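Home | Recipes | Around the House | About Me

This site uses cookies. By continuing you agree to our cookie policy.

A table with room on it

13th February

I have wanted a big plain work table for longer than I care to admit, and every winter I talk myself out of it (where would it go, who would keep it clear, and so on). My old desk at home is 28 inches deep and most of that is mail! So I've been looking hard at other people's tables lately, and I keep coming back to beige. It's a forgiving color, it sits so nicely against a light gray wall, and a white board laid in the middle still shows up well, especially with a thin black border and those soft rounded corners.

Lina Tarawneh tells me I'll have it buried by April. She may be right, bless her.

Comments

Hsiu-ying Yeh: Beige hides crumbs too. Get the big one!

Gilmar Vasconcelos: Paid 455 for mine, no regrets so far.

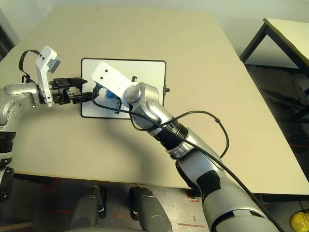

Plenty of beige tabletop, with the white panel near the middle.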